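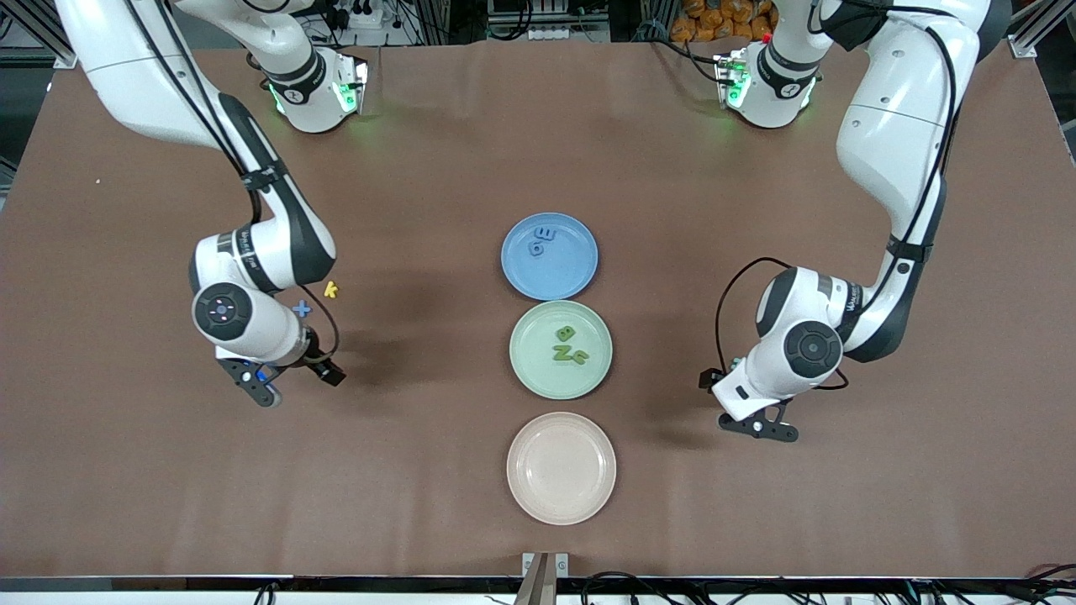 About us

Hi, I'm Hiyori! I run Penton Playroom with my friend Octavio Rivadeneira, and we've been at it since one very noisy September. Sorting is our big thing – foam letters, plastic plates, one color to a plate, and off you go. Green letters go on the green plate, blue ones on the blue, and you'd be amazed how long a four-year-old will stick with that (longer than I do, some days). 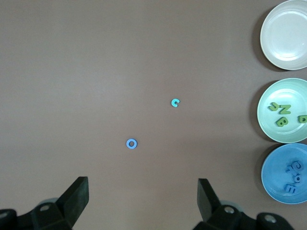 We started with 70 letters in a shoebox and we're up to almost 200 now, so there's always a spare B when somebody needs one for their name. Octavio keeps the sets in order and I write the activity cards. Our Monday mornings on Dunne Street are open to everyone, ages 3 and up, and grandparents are very welcome too – come and say hello!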